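Setting Up Your Trip in Timum: Part 4, Building the Day-by-Day Plan

If you've followed along this far, you have an account, you've added your travelers, and you've told Timum which airport you're leaving from. Now we get to the part I like best.
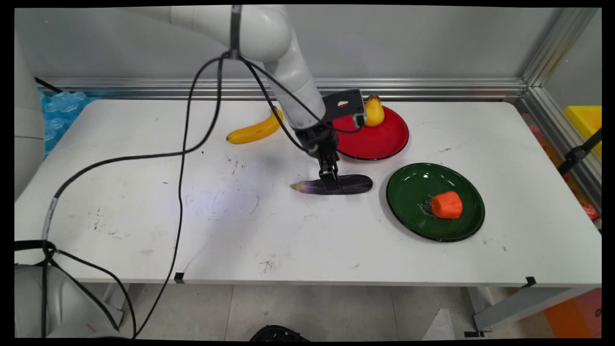
I built my first plan in Timum for a trip up the coast from Vornow to Dendham, and I made pretty much every mistake you can make, so I'll use that one as we go. Your own places will be different, of course, but the buttons are the same.

Before you start

Have your booking confirmations open in another tab or printed out. You'll need the confirmation number, the check-in time and the name the room is under. If you're still waiting on a confirmation, go ahead anyway and leave the field blank. Timum puts a gray dot next to anything unfinished and you can come back to it.

4.1 Create the trip

1. From the home screen, tap New Trip.

2. Type a name. Mine was "Dendham in September." You can change it later under Trip Settings.

3. Pick your first and last day. Count the travel days too! I left mine off and had to slide everything over by one, and the ferry ended up on a day when I was still at the airport.

4. Choose your time zone. If you're crossing from one zone to another, choose the one you land in. The departure flight keeps its own local time.

5. Tap Save. You should see a column for each day, all of them blank.

Note: A trip can be up to 100 days long. Anything longer has to be split in two and linked, and I cover that in Part 7.

4.2 Add where you're sleeping

I always put lodging in first and hang everything else off it.

1. Tap the bed icon at the top of the first night.

2. Start typing the hotel name. When it pops up in the list, tap it and the address and phone number fill in by themselves.

3. If it doesn't pop up (the Henriques Guest House didn't, and I tried spelling it every way I could think of), tap Add by Hand and fill in the name and street address.

4. Set the number of nights. Timum draws a blue bar across the top of those days.

5. Enter the check-in and check-out times, then the confirmation number.

6. Under Occupancy, choose how many people are in the room. The cost screen uses this for the per person price, so if one of you is paying a single supplement, set up that room separately with 1 in the box.

Caution: If you shorten the trip after adding a hotel, Timum trims the blue bar on your screen. It does NOT change your booking. You still have to call or email the hotel yourself. Please don't find this out at the front desk like I did.

4.3 Add flights, ferries and transfers

1. Tap the plus sign on the day you're moving.

2. Choose Transport, then the type. Airport pickups are under Transfer, which took me a while to find.

3. Enter the departure place and time, then the arrival place and time.

4. Set the buffer. This is how early you want to be there. It comes set at 2 hours for everything, and that's fine for a plane but a bit much for the little ferry at Vornow. I changed mine to 30 minutes.

5. Tap Save. The ride shows up as a green block, with the buffer in lighter green ahead of it.

If a block turns orange, it overlaps with something else on that day. Tap it and Timum will show you both items next to each other. Fix whichever one is wrong and the orange goes away when you save.

Note: Overnight rides belong on the day they leave. The block runs off the bottom of one column and picks up again at the top of the next.

4.4 Add the fun stuff

Tours, dinners, museums, that beach your cousin keeps going on about, all of it goes in here.

1. Tap the plus sign and choose Activity.

2. Give it a name and a start time. No start time yet? Check Anytime and it'll sit in a tray at the bottom of that day.

3. Add a price if you know it. Choose whether tax is included. I skipped this on my walking tours and my total was off for weeks.

4. Drag it up or down to move it within the day, or hold it and pull sideways to move it to another day.

You can put as many activities on a day as you like, but I try to stop at 4. I had 7 on my first full day in Dendham and we got to maybe half of them before we gave up and went for fish and chips (very good fish and chips, by the way, up the hill behind the harbor).

Caution: Dragging an activity to a new day keeps the old start time. If the place has different hours on different days, check them again before you go.

4.5 Share the plan

1. Tap Share at the top right.

2. Enter an email address for each person going.

3. Pick View Only or Can Edit. I'd start everyone on View Only. Two people moving blocks on the same afternoon gets messy fast, and the last one to save wins.

4. Tap Send. They'll get a link that works with or without an account.

To save a copy for when you have no signal, tap the down arrow next to Share and choose Keep on This Phone. Do it the night before you leave, while you're still on good Wi-Fi, and do it again any time you change the plan. The saved copy doesn't update itself.

If something looks wrong

All the times are off by the same amount: check the time zone in Trip Settings.

The hotel is on the map in the wrong town: open the hotel, tap the pin and drag it where it belongs. There's more than one Harbor Street out there.

The total cost seems too high: look for a room entered once per person. It should be entered once, with the number of people under Occupancy.

Part 5 covers packing lists and reminders.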